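Closet Corner, Ustwood

We cleared out the clothes corner at the Ustwood house before the move, 57 pieces in all. Fuad Gudeta took charge of the sorting.

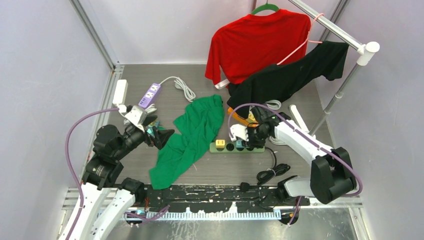
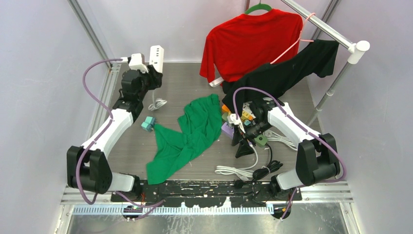

Red T-shirt on a green hanger, black one beside it.

Most of the shirts went to Feyisa for resale. Mervin Gauthier kept 3 for painting the porch. The pink hanger with the black shirt stays with us, and so does the silver rail. Pickup is 2018-08-31.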